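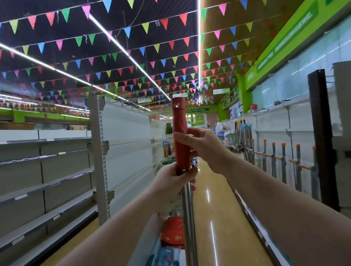 Hold It Up Before You Put It in the Cart: A Talk With Beril Güler About Long Handles

By Tuva Solberg

Print this page
E-mail this page

Beril Güler has bought cleaning tools for a living for most of her working life. She started as a room cleaner, moved up to floor supervisor, and now orders for Movard, a small company that looks after short-stay apartments. Her budget is small and much of what she buys comes off the shelf at ordinary supermarkets. I asked if we could talk about the long-handled things most of us own and hardly think about, meaning brooms, mops, dusters and window tools. We spoke for two hours, first in the store and then at her kitchen table.

The supermarket she uses most has a black ceiling hung with strings of colored pennants, pink and green and blue and so on, going all the way down the aisle. Along the ceiling run long lines of white strip lights. She says she stopped noticing the pennants years ago. The lights she does notice.

"They show up on a metal pole," she said. "You stand it up and you get the light running down it. If there is a dent, the line of light jumps. I check for that. A dent in a metal pole is where it will bend later on."

That is how she looks at any handle. She stands it upright in front of her, one hand high on the grip and the other lower down, and stays like that for a bit. Other shoppers go around her. She told me most people pick a tool up by the middle, read the label, and lay it in the cart.

"The middle tells you how heavy it is. You never hold it there when you work. Put your hands where they are going to be. Then you find out if the grip is too fat for you, or if there's a ridge under your thumb."

I asked about the kind with a red plastic grip over a silver metal pole. She likes a bright grip because it can be seen in a dark closet. She is less sure about plastic sleeves in general. A sleeve that is glued well will last as long as the pole. A sleeve that is only pushed on will start to turn, usually a little at first, and then you are wringing the handle instead of moving the tool.

"Take hold of the sleeve with one hand and the pole right under it with the other," she said. "Twist. Don't be shy, you aren't going to hurt it. If it moves in the store it will drive you crazy at home."

The place where the grip meets the pole is the first thing she looks at after the twist. Some handles have a collar there and some don't. On some adjustable poles the collar is a lock that you turn to change the length, and on others it is only trim. She has met people who fought with a piece of trim for a whole morning.

"If it says on the label that it adjusts, adjust it right there. Lock it and lean on it. If it slides down, leave it."

The question she gets most from new staff at Movard is how long a handle should be. There are charts for this, she said, and she doesn't use them. With the tool standing on the floor, she wants the top somewhere between her chin and her nose for floor work. For dusting she wants it lighter and will take it longer. She is short and her coworker Vidar Grønli is very tall, and for a long time the two of them shared one set of tools.

"He was bent over all day and I was hitting myself in the chin. We thought that was the job. Then a pole broke, and I bought two new ones in different lengths, and his back got better in a couple of weeks. I felt stupid, to tell you the truth. It was a cheap fix."

Grønli, whom I called afterward, remembers it the same way, though he thinks it took longer than a couple of weeks.

Price came up several times. Güler does not think an expensive handle is always the better one. She has a metal pole at home that came from a bargain bin and is still straight. She has also thrown out costly ones with a joint in the wrong place. What she will pay extra for is a standard thread at the bottom, so that a worn head can come off and a new one can go on.

"Some makers have their own fitting, and then you have to go back to them forever. They stop making that head, and you have a perfectly good stick with no use. I had ten of those in the storeroom once. We gave them to Sixten for his beans."

Sixten Holmgren runs the garden plot behind one of the apartment buildings. The beans did fine.

Storage

We had moved to her kitchen by then. The cleaning closet is in the hallway just outside it, and it is narrow. Everything with a long handle hangs from a rail at the back. Many grips have a hole or a loop at the top for this, and she checks for one when she buys. Where there isn't one, she ties a short piece of cord below the grip or uses a spring clip screwed to the wall.

"Standing them on their heads is all right if you have no wall. Bristles up. What you should not do is leave them leaning in a corner on the bristles. They bend over and they stay bent."

She wipes the grips, too, which I admit I had never done. Warm water and dish soap on a cloth, then a dry cloth. She does it about once a month at home, and more often at work, where several people use the same tool. The metal part gets wiped dry after any wet job. On a hollow pole, she looks to see if the plastic cap at the top is tight. Once a cap is lost, water can get down inside when the pole is rinsed or carried upside down, and it comes back out later on a clean floor.

I asked if she names or marks the tools. She does, with colored tape. Bathrooms get one color and kitchens another. At home she has only one mark, a strip of yellow on the broom that goes outside.

"My kids know that one. The yellow one has been in the yard. It doesn't come in the kitchen."

Shopping with a long thing in the cart

There was one more subject I wanted to ask about, and it was a bit of a selfish one. I am bad at getting a long handle through a supermarket. It sticks out of the cart, or falls across the front, or catches a shelf.

Güler buys the long thing last if she can. If the household aisle comes early in the store, she chooses the handle first, remembers where it is, does the food, and comes back. When that isn't practical she stands it up in the cart with the bags packed against the foot of it and keeps one hand on it.

"Heavy bags at the bottom, up against it. Rice is good. You want something that sits. Then you go slow at the corners."

At the register she takes it out first and hands it over so the cashier can scan it without having to lay it on the belt. She says cashiers are glad of this. Stickers with the bar code are often halfway down the pole, and she turns it so the sticker faces out.

Getting it home is the other half. On the bus she holds it upright between her feet. In a car she puts it in from the back, head end first, with the grip between the front seats, and she wraps an old towel around whichever end is nearest the driver. Brândușa Bălan, who does the pickups for Movard, has a different method and straps them flat along the floor of the van with a bungee cord. The two of them do not agree on which is better. Bălan told me that a towel is fine until you brake.

What she would buy first

I asked Güler to imagine someone moving into a first apartment with very little money. What long-handled tools should that person get?

"One good pole with the standard thread. Then a broom head and a mop head for it. You change them over. It's a little annoying, but it's one thing to store. Later you get a second pole, and you'll be so happy that day."

She would leave the window tool for later, and the long duster too. A cloth over the broom head with a rubber band around it will get the cobwebs.

Does she ever get tired of the subject? She thought about that for a while. She said the part she gets tired of is the buying, because the shelves change so often. A handle she likes will be there one season and gone the next, and the one in its place may look the same and have a thinner wall. She presses the pole with her thumb to get an idea, and she compares the weight with the one she remembers.

"I should write it all down. Vidar says so. I have a notebook but it's mostly prices."

She let me look through it. It is mostly prices. On one page, near the back, there is a sketch of a grip with two arrows pointing at the spots where her hands go, and next to it the words "too slippery with gloves." She couldn't remember which handle that was. She thinks it was gray.

Before I left she had me bring in the mop from my car, which I had bought the week before without holding it up first. She put one hand at the top and one below, stood it on the kitchen floor and twisted the grip. It turned.

"You can glue that," she said. "Take the sleeve off, clean the pole, let it dry, and put the glue on thin. Leave it overnight. And keep the receipt for the next one."

Last updated August 19, 2023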